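Gotdale Neighbors > Toy Library > Meeting Minutes > June

Minutes of the June meeting, Gotdale Toy Library

Taken by me, Siriporn Wattanapong, because I sat closest to the notepad. I typed these up the same night, so blame any odd spelling on the hour!

We started at 7:10 p.m. (the side door was locked again, and I had the wrong key). The May minutes were read and approved with one fix: the raffle prize was a casserole dish, and I had written "castle." I stand by my version being the better prize.

1. Money

We have $2,266 in the checking account after paying the insurance. The spring book and bake table brought in $262, a nice jump from last year, and a lot of that was lemon bars. There was a long back-and-forth over whether to open a savings account. I said I'd ask the bank what the minimum is, and we'll vote when I have an answer. Nothing is getting moved before then.

Annual dues stay where they are. One member asked for a half-year rate for families who only come in the summer, and people liked the idea, but we couldn't agree on a price and I could tell we were going to be there until midnight, so it goes to the next meeting.

2. Borrowing and late returns

We have 52 member families now, which makes me so happy I wrote it down twice. Late returns are still a pain, though. The big wooden train set has been out since March, and I've left two messages. We talked about late fees (again) and voted them down (again). What we did agree on is a reminder text two days before the due date, and a second one a week after. I'll write the wording and try to sound less like my aunt.

Puzzles will now be checked for missing pieces when they come back, while the family is still standing there. I know it slows down the line. We had four complaints about the same farm puzzle, and the cow is still missing, so we're doing it.

3. Shelving

Two quotes came in for the back wall. Uvetti would deliver and put the shelves up, but they can't come until the fall. Jeltier is cheaper and can ship right away, only we'd have to build them ourselves, and after the coat rack business I am not sure we should be trusted with that. The vote went to Uvetti, with a spending cap of $200 over the quote for wall anchors and whatever else pops up. I'll call them.

The Nørgaard family has offered us a play kitchen their kids have outgrown. Yes please! They need it gone by the end of the month, so somebody with a truck should speak up. It comes apart into three pieces, and the oven door needs a new hinge.

4. Soft toys

This one ate up most of the evening. The question was whether we keep lending plush animals at all, seeing as they have to be washed every time and some of them don't come out of the dryer looking like themselves. I argued for keeping them. Little ones ask for the plush before anything else, and I'd hate to tell a two-year-old that we only do puzzles now.

In the end we agreed on:

- Plush stays, with a limit of two per family at a time.
- Each one goes home in its own cotton bag, and comes back in it.
- Wash on gentle, dry on low, and no scented dryer sheets, please.
- Anything with a loose eye or an open seam goes in the mending basket and stays off the shelf until it's fixed.
- Every plush gets a name in the catalog, so that we can stop writing "bear, brown" nine times over.

The spotted one and the round pink one still need names, so send me your ideas before next time.
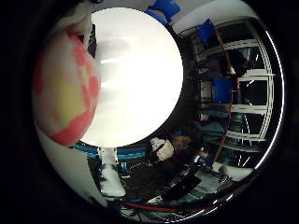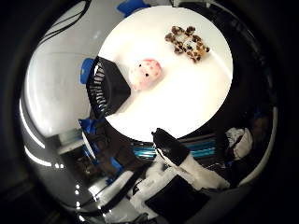

5. Summer hours

We'll open at 9:30 a.m. through the summer and close at noon, as the room turns into an oven after lunch. I'm bringing my box fan. If you can take a morning shift in July, put your name on the sheet inside the supply closet door. The sheet has a lot of blank lines on it right now, and I'd love to see fewer.

6. Anything else

The label printer is out of tape. The key to the side door is now on the green ring, and I've tested it. We also need a new kettle, and I offered my old one from the garage if it still works.

We wrapped up at 8:55 p.m. Next meeting is in July, same room, and I'll email the agenda the week before.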